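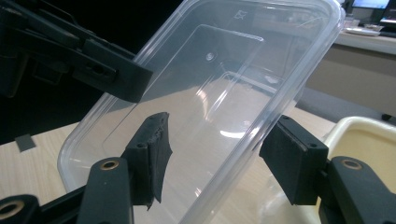

In February our packing room at Plavumell started to teach the lids and boxes to the machines, and I want to write down what changed for us. Before, I packed by hand, 200 boxes in a shift. Now a good part of my day is about grip. A clear box is difficult for the cameras, they look through the plastic and find the table. So we show it tilted, with the bottom turned up and the two black fingers on its sides, again and again.

2/ There are 16 of us in the room. Two went to the Drosska site by their own choice. The rest stayed, but the job has a new name and the pay took some months to follow. I think this order was wrong.

3/ My wrists are better. I say it because it is true. My eyes are more tired than before.
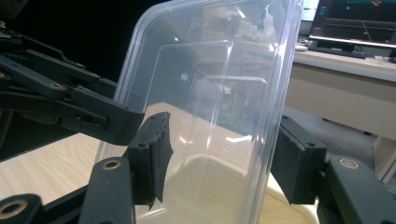
4/ What I miss is the talking. When you pack side by side, you talk. When you repeat one movement slowly and carefully, you become quiet — also with people you know for years.

5/ Mabli Owen from the day shift asked for a rotation, one hour on grip work and then one hour on labels. We have it now and it helps a lot. If your company is planning the same, ask for this early.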